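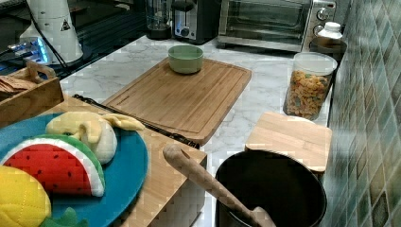 # Kitchen chores still slow going for robots, Rerier trial finds

LORNDALE, May 4, 2024 — Robots can put away some of the things people leave on a kitchen counter, but they are a long way from doing it at a person's pace, according to results released by Rerier, an automation firm based in Lorndale.

The company set its machines 38 chores in a test kitchen, among them moving plush play food from a plate to a bowl, taking a wooden spoon out of a pot and clearing cutting boards. Over 878 attempts, the robots finished the job without help in nearly half.

Soft items gave the most trouble. A plush watermelon slice keeps its shape when gripped, the company said, but a peeled banana with loose flaps does not, and the software often picked the wrong place to hold it. Counters crowded with a toaster, a blender and other appliances also slowed the arms down.

Shop-floor work went better. At a packing plant in Dudton, 2 of the same machines have been filling trays for 6 weeks, though a worker still restocks them and clears jams.

Rerier said it has no date for a home product. A second round of kitchen tests, with the plates and boards moved between attempts, starts in June at its Tamihana site.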